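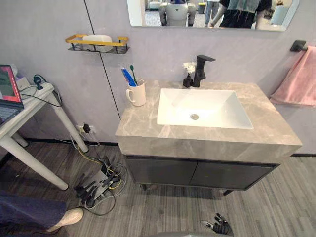
Bathroom furniture: vanity units and stone tops

Frequently asked questions

Applies to Draneck floor-standing vanity units and made-to-measure stone tops supplied from the Flerstead workshop. Last revised January 20, 2024.

Ordering and sizes

Which parts are included in the price of a vanity unit?

The cabinet, legs, top, basin and fixings for securing the cabinet to the wall. Taps, wastes, traps, mirrors, shelves and towel rails are priced separately. The basin is bonded to the top before dispatch unless the order states otherwise.

Can I order the top without the cabinet?

Yes. Tops are cut to order up to a length of 2000 mm in a single piece. Longer runs are supplied in two pieces with a straight joint, which we position away from the basin cut-out. A top ordered alone must sit on a carcass that is level front to back and side to side, with support along the rear edge and both ends.

How high does the finished unit stand?

The standard height to the upper surface of the top is 900 mm with the legs at their middle setting. The legs adjust by 30 mm in total. If you need a lower unit, order the short carcass; do not cut the legs down, as the thread runs most of their length.

Does the veining continue over the front edge?

On thick-edge tops in the grey marble pattern, yes. The front strip is cut from the same slab and mitred, so diagonal veins carry on down the face. Small breaks in the line at the mitre are normal and are not treated as a fault. Where a vein crosses at a shallow angle the break is more noticeable.

Can I choose which part of the slab is used?

For tops over 900 mm long we will send a slab photograph with the cutting outline drawn on it. You may ask for the outline to be moved once. Shorter tops are cut from what is on the rack.

Which cabinet finishes go with grey stone?

Dark grey, off-white and oak are held in stock. Dark grey flat doors are the most frequently ordered with the grey tops. Doors from different batches can vary slightly in shade, so order all doors for one room together.

Basins and taps

Can the tap be mounted on the stone behind the basin?

Yes, provided there is enough depth. We drill one hole centred on the basin by default. Give the tap model when ordering so that the hole diameter and its distance from the basin edge can be checked against the length of the spout. The stream should land forward of the waste. If it lands directly on the waste it tends to splash, and if it lands on the rear slope of the basin it runs down quietly but leaves a scale line sooner.

Will a single-lever tap foul the mirror?

A lever on top of the body needs clearance behind it only if it tips backwards. Check the manufacturer's drawing for the full travel. With a wall mirror hung clear above the top there is rarely a conflict.

What do you recommend for cleaning matt black taps?

Warm water, a drop of washing-up liquid and a soft cloth, then dry. Do not use descaler, vinegar, cream cleaner or the green side of a sponge. Scale shows on black as a grey bloom. It can be softened by laying a wet cloth over the spout for ten minutes and wiping; repeat if needed.

Do black taps need a black waste?

No. The basin is supplied for a standard waste and any finish will fit. A silver waste in a white basin with a black tap is a common combination, and bright metal hides toothpaste residue better than black does.

The basin drains slowly. Is the slope wrong?

The rectangular basins have sloped inner walls and will clear fully if the top is level. Put a spirit level on the stone beside the basin, first along the length and then front to back. If both are correct, remove the waste plug and clear the trap. Hair and toothpaste account for most calls we receive on this subject.

Stone care

Is the stone sealed when it arrives?

One coat is applied in the workshop. Apply a second coat of Zindier stone sealer after installation and before the basin is used. After that, reseal once a year. Many customers settle on a fixed month; ours is May, when the windows can be left open.

How do I know whether it needs resealing early?

Place a few drops of water on the top near the tap and leave them for ten minutes. If the stone darkens underneath, reseal once it has dried out.

Can I keep a mug or a vase on the top?

Yes. Lift objects to move them and do not slide them. An unglazed foot ring on a ceramic mug will mark a polished surface over time, so fit felt pads or stand it on a coaster. Mugs used for toothbrushes collect water at the bottom. Empty and rinse them weekly, and store the toothpaste tube with its cap closed.

Vases should be filled at the basin and the outside dried before they go back. Lily pollen stains unsealed stone and is difficult to remove. Small white filler flowers, fresh or artificial, cause no trouble in our experience, although dropped petals should not be left to rot in standing water.

Toothpaste has left a dull spot. Can it be polished out?

Usually. Whitening pastes are mildly abrasive and some stones will etch. Wash the area, dry it, and use the polishing powder from the care kit with a damp felt pad. Work in small circles over an area wider than the mark. Etching deep enough to feel with a fingernail requires a visit.

Installation

Why is the cabinet on legs and not a plinth?

Legs keep the carcass off the floor and leave a gap for cleaning. They also allow the unit to be levelled on boards that are not flat. A clip-on plinth can be ordered later. We advise against sealing it to the floor, as a slow leak will then go unseen.

Does a floor-standing unit still need fixing to the wall?

Yes, with the two brackets supplied. A stone top is heavy and its weight sits high. On plasterboard, fix into studs or fit a timber noggin first.

How far above the top should the mirror be hung?

Leave enough of a gap to wipe behind the tap without touching the glass. For wide frameless mirrors, use a bottom rail or at least two lower clips in addition to adhesive. Use mirror adhesive only; general-purpose types can attack the backing. Do not run silicone along the bottom edge.

Where should the towel rail go?

To one side of the mirror, within arm's reach of the basin, with its brackets near the level of the mirror's lower edge. Check that the longest towel you own hangs clear of the floor. Keep towels away from the front corner of the stone, where a damp hem leaves a tide mark.

Can a wire mesh shelf be used beside the mirror?

Yes. The Kikuchi wall shelf has an open mesh base, so water drains through it. Do not mount it directly over anything that would be spoiled by drips. Small items such as hair grips will fall through the mesh and need a tray.

Faults and returns

One door sits lower than the other.

Level the cabinet before touching the hinges. If the vertical gap between the doors is wider at the top than at the bottom, the carcass is out of square, normally from one leg carrying no load. Turn each leg until it takes weight, then adjust the hinges.

There is a hairline in the stone. Is it cracked?

Run a fingernail across it. Natural fissures follow the veining and cannot be felt. A crack catches the nail and often starts at a cut-out corner. Send a photograph taken in side light, with the order number, before using the unit.

Can made-to-measure tops be returned?

Not once cut, unless faulty or the wrong size. Cabinets and accessories may be returned unused in their original packaging.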